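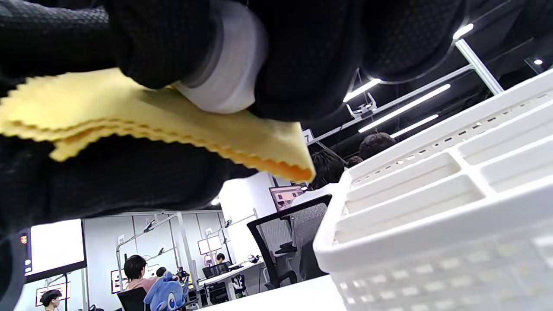
Leitura: 4 min

Secção 4. Limpeza e manutenção do desumidificador Vitier 200

Esta secção explica a limpeza regular do aparelho em casa. Para a instalação e a primeira utilização, veja a secção 2. O texto foi revisto em setembro de 2020 e substitui a folha solta que vinha dentro da caixa.

Antes de começar

Prepare um pano macio e seco, um segundo pano para a água, e luvas se a sua pele é sensível. Não é necessário comprar produtos especiais. Um pano de limpeza amarelo, dobrado em várias camadas, serve bem para as superfícies exteriores.

CUIDADO: desligue o aparelho no botão e retire a ficha da tomada. Espere quatro minutos até o ventilador parar completamente.

4.1 Esvaziar e lavar o depósito

1. Puxe o depósito para a frente, com as duas mãos e devagar.
2. Deite a água fora. Esta água não é para beber e também não é para os animais.
3. Lave o depósito com água morna e uma gota de detergente da loiça.
4. Verifique se a boia se move livremente. Se a boia fica presa, o aparelho não para quando o depósito está cheio.
5. Seque e coloque de novo, até ouvir um clique.

Nota: nos aparelhos vendidos com a marca Daza, o depósito sai pelo lado esquerdo. Os outros passos são iguais.

4.2 Limpar o filtro

1. Abra a grelha traseira. Tem duas patilhas em cima.
2. Retire o filtro e aspire o pó dos dois lados.
3. Se o filtro está muito sujo, passe por água fria. Não torça.
4. Deixe secar à sombra — nunca em cima de um radiador.
5. Monte o filtro com a seta virada para dentro.

CUIDADO: não ligue o aparelho sem filtro, nem por pouco tempo.

4.3 Exterior e painel

Passe o pano seco no painel. Para manchas, humedeça só um canto do pano. Não use álcool nem lixívia, que deixam o plástico baço.

4.4 Depois da limpeza

Ligue o aparelho e escolha 59 % de humidade. Se aparece o código 394, o depósito não está bem encaixado: repita o passo 5 do ponto 4.1. Se o código continua, contacte a assistência Plarkthorpe e indique o número de série — está na etiqueta por baixo da pega.

Revisão do texto: Augustina Mahama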